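27/01/2025

I drove two hours to Dusbridge on Saturday's leftovers and bad coffee to see robots push things around, and I'd do it again tomorrow. The Charvát lab held its open day, the first since they moved into the old Burilness building by the rail yard, and I signed up the minute the page went live. They had 206 spots. By the time my brother-in-law got around to it there were none, which serves him right for making fun of my newsletter subscriptions.

The building is great. It used to be a paper warehouse, so the ceilings are enormous and it has that echo where one dropped wrench sounds like a car accident. We got name stickers at the door (mine had my name wrong, I kept it) and they split us into groups of 17. Mine was led by Sabina Hubáček, who has been with the lab from the start and talks fast and clearly and with her hands. A kid in our group asked if the robots ever get tired. She said the motors get warm and the people get tired, and then spent a good five minutes on motor temperatures. He loved it. So did I!

First stop was the Jumel, their wheeled delivery cart. It drove up and down a hallway and stopped when people stepped in front of it. I'd seen carts like that at the hospital where my aunt works, so I was ready to be polite about it, but Sabina had us stand in a clump and drift around like folks at an airport, and watching it pick its way through us was a different thing from watching a video. It waits, creeps, waits again. At one point it seemed to be letting an older man go first (I know, I know, I'm reading manners into a planner). The turn at the end of the hall was clumsy and it took three tries. She told us the hall was narrower than the one they'd tuned it for, and moved on. I like a demo where they let you see the clumsy parts.

Then came the part I'd driven for. Upstairs they have the tabletop setup: an arm over a wooden board with little colored blocks on it, hearts and stars and a cube and so on, the sort of thing you'd find in a toy box. You type what you want in plain words and the arm tries to do it by pushing. There are no fingers on it. The tool is a gray cylinder with a rounded tip that comes straight down, and everything has to be nudged.

I hadn't thought about how hard nudging is until Mizanur Bepari, who runs that station, handed me a dowel and told me to push a star in a straight line across a spare board. Try it sometime. It spins! You push a hair off center and the thing swings around and heads for the edge, so you go to the other side and correct, and then you've overdone it. I was terrible. The woman after me was good at it and said she'd played a lot of air hockey.

The people who train it do exactly this, for hours, steering the arm by hand through one short instruction after another. Mizanur said the set they were using that day came from 869 recorded sessions, and he'd driven a fair share of them himself. He has opinions about the blocks. Stars are bad, cylinders are worse because they roll off the tip sideways when you push them, and the cube is "fine, I guess, if it's square to you."

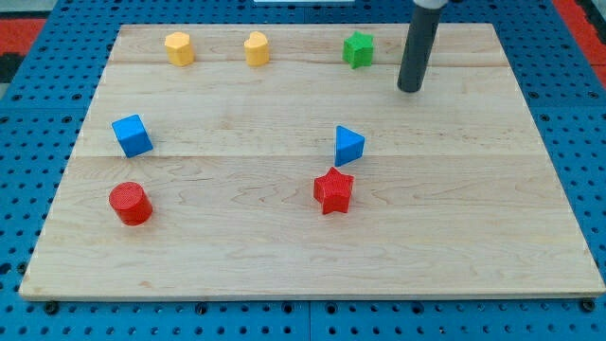 We each got to type one command. The lady from air hockey went with "put the red star next to the green star," and we all leaned in like it was a penalty kick. It came at the red star from the wrong side, backed off, went around, and then pushed it over in a bunch of tiny taps. There was applause. Mine was "move the blue cube away from the red cylinder" and it nudged the cube maybe an inch and stopped. Mizanur looked at it and said, "Well, it's away." Fair enough, I should have been more specific.

I asked him what he'd do with a bigger budget and he said more boards, so that they don't have to reset one while everybody waits. They're hoping to have 500 more sessions recorded before the next open day in March. I asked if they take outside help with the driving and he wrote down my email, so we'll see.

Parking is free behind the building, but the sign is easy to miss if you come from the bridge side. Bring a sweater, the upstairs is cold. The sign-up page for March isn't open yet and I've been checking it more than I should.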